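Kikurlow library to start charging for the good chairs

21 September 2018

Readers at the Kikurlow public library will soon be able to reserve one of the two armchairs by the front window, for a fee, ending what the library politely calls "informal arrangements" and what everybody else calls leaving a coat on it.

The plan passed on Tuesday night after a discussion that ran longer than the one on the roof. From next month, an hour in either chair will cost a dollar, payable at the front desk. The other seats in the building, which are hard and face the copier, stay free.

Library director Araba Wumbei said the change followed 153 written complaints since March. She has read all of them. "A good number are from the same four people, complaining about each other," she said.

The chairs came from Nartey, a furniture store on Main Street that closed its upstairs showroom last winter and let the library have the pair for $560. They replaced a bench that had been there since the building opened and that no one had ever been known to fight over.

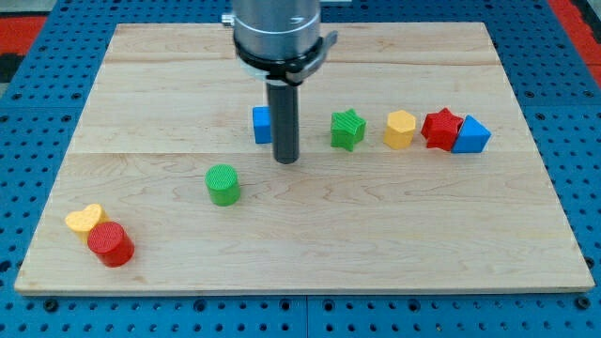

So what happens if you're already sitting there when somebody with a reservation shows up? You get five minutes to finish your page, and then the desk staff will come over and ask you to move.

The desk staff have some thoughts about this. Zerrin Gökçe, who works the morning shift, asked at the meeting whether "come over and ask" could be replaced by a small sign. It could not. There is no money for a sign until the new budget year.

Opponents turned in a petition with 200 names on it, a strong showing in a town where the last school board race drew fewer. Cecilia Yakubu, who organized it, told the meeting she had sat by that window most weekdays for nine years, on the bench and then on the chairs, and had never once looked at a clock while doing it. She was then told her three minutes were up.

Amerley Quansah, who spoke in favor, said she had been inside the library dozens of times and had yet to sit in either chair. She described them as "very nice from a distance."

Money from the fee will go toward large-print books and, if there is any left over, new feet for the chair on the left, which rocks.

Reservations open at the desk on Monday at 9 a.m. Phone bookings will not be taken. Coats left on the chairs will be moved to the lost and found, next to the boiler room.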